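Drip tray

A drip tray is a shallow vessel, usually with a raised rim, that is set beneath or beside something in order to catch whatever falls from it. The thing that falls is most often water, but it may just as well be tea, coffee, beer, oil, melted snow, candle wax, fat from a roasting joint or the last inch of a tin of paint. Drip trays are found in kitchens, pubs, hallways, greenhouses, garages and workshops, and most households own several without ever having set out to buy one, as they so often arrive as part of something else.

The drip tray is closely related to the saucer, the boot tray, the baking sheet and the sump, and the borders between these are not firmly drawn. Broadly speaking, a saucer is made to be seen and a drip tray is made to be emptied, although a good many saucers under a good many flowerpots have spent their whole working lives as drip trays and been none the worse for it.

Name

The plain compound "drip tray" is the usual term in British English. "Drip pan" is also heard, particularly for trays used with ovens and engines, and "dripping pan" is the older kitchen word, carrying with it the happy suggestion that what collects in the bottom is worth keeping. In the licensed trade the word "slops" is sometimes stretched to cover the tray as well as its contents. Regional and family names are common. In the market town of Vendham, the shallow trays kept inside the back door for wet boots were known to older residents as "puddlers", a word recorded by the household historian Ruxandra Anghel in her study of kitchens and sculleries in the district. She was never able to trace it beyond a handful of streets on the low side of the town, where the floors flooded most winters and people presumably had more call to talk about such things.

History

Vessels for catching drips are very old indeed, and it is hard to say where they begin, because a bowl placed under a leak becomes a drip tray for as long as it stays there and goes back to being a bowl afterwards. The long, shallow pans placed under meat turning before an open fire are an easier starting point. These were made of pottery or metal, and many had a lip or spout at one corner so that the fat could be poured off or spooned back over the joint. A well-made dripping pan was a valued possession, and it was common for one to be handed down and mended until there was very little of the first pan left.

Candle holders offer another early line of descent. The broad dish at the foot of a bedroom candlestick is a drip tray in all but name, and it did a second job in giving the holder a firm base on an uneven table. The wax was scraped out and saved.

With the spread of piped water and indoor drainage, the tray moved to the sink. Draining boards of slate, wood and stone were cut with grooves so that washed crockery could stand and shed its water, and where there was no room for a fixed board a loose tray was slid under the rack. Enamelled trays were popular for this, being light and cheap and easily wiped, though they chipped at the corners and then rusted with great determination.

The iceboxes used before electric refrigeration brought in a tray that needed a good deal of attention. Meltwater ran down a pipe into a pan on the floor, and the pan had to be emptied every day, and more often in warm weather. Anghel's study gives several recollections of the sound of it overflowing in the night, and of the arguments over breakfast that followed. The modern refrigerator still has a descendant of this pan, tucked out of sight at the back above the compressor, where the warmth dries the water off by itself.

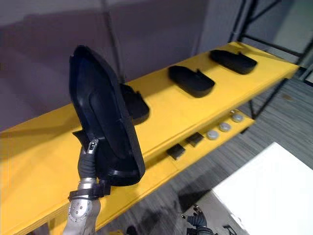 Moulded plastics changed the drip tray more than any other material had done. A tray could now be made in almost any outline, with rims, channels, ridges and pouring corners formed in one go, and it would neither rust nor shatter if dropped on a tiled floor. The household goods firm Daminetti brought out a range of hallway and kitchen trays which sold well through ironmongers and by post, and whose deep, rolled rim was widely copied. Its smaller rival Helmy preferred a thinner tray with a ribbed floor, so that boots and pots stood clear of the water. Owners of the two kinds could be surprisingly loyal, and letters on the subject turned up in housekeeping columns for years afterwards.

Design

For such a simple object, the drip tray asks for a fair amount of thought. It must be deep enough to hold what falls into it, but shallow enough to fit beneath the thing that is dripping, and those two wishes pull against each other from the start. A tray that is too deep will not go under the tap. One that is too shallow will slop as soon as it is lifted, usually over the carpet and usually when the person carrying it is halfway to the sink.

The rim does most of the work. An upright rim gives the greatest depth for the space, while a sloping one is easier to grip and lets trays be stacked inside each other for storage. Rolled rims are kinder to the hands and stiffen the whole tray, which matters a great deal in the larger sizes – a long tray full of water will bend in the middle unless something stops it. Many makers add a tab, a handle or a pouring lip, and it is a pity that more do not.

The floor may be flat, ribbed, dimpled or gently sloped towards one end. Flat floors are the easiest to wipe clean. Ribbed floors keep things dry but gather crumbs, grit and small leaves in the grooves, and want a brush. Some trays come with a separate grid that lies on top, as in the trays beneath beer taps and coffee machines, so that a cup can stand level above its own spillage.

Size varies with the use. A boot tray for a family hallway is commonly 60 centimetres long, or a little more if the household runs to wellingtons. The removable tray of a home coffee maker is far smaller and fills much sooner than its owner expects. The designer Dirk Teuber, whose Vakine tray was made for narrow kitchens, gave it a working capacity of 200 millilitres and a clear line moulded below the rim to show when that had been reached. He later wrote that he had drawn 62 versions of the pouring corner before settling on one that did not dribble down the outside, and that his wife had favoured the second.

Uses

In the garden, trays are placed under pots and seedlings to protect shelves and windowsills, and to let plants be watered from below. Gardeners are generally advised to tip away anything left standing after the compost has had its fill, as few plants care to sit with wet feet. From February onwards, when windowsills begin to fill with seedlings, almost anything with a rim may find itself pressed into service, including roasting tins, ice cream tub lids and the tray out of the bottom of a birdcage.

In garages, a wide tray is slid beneath an engine while the oil is drained. These are deeper than most and should be kept for that purpose alone, and the old oil taken to a proper collection point. Decorators use trays under open tins and around the feet of ladders. In pubs, the tray beneath the taps is lifted out and washed at closing time, and where a rubber mat is used along the bar it is treated in much the same way.

Care

Most plastic trays need only warm water and washing-up liquid. Hard water leaves a chalky bloom along the line where the water stood, and this can be softened with white vinegar left on for an hour or so, then rinsed well. Trays that hold milk or coffee ought to be emptied daily, as they sour quickly. Metal trays should be dried before they are put away, and a thin wipe of cooking oil will help to keep an old iron dripping pan from rusting between Sundays.

See also

Boot scraper
Draining board
Dripping
Saucer
Sump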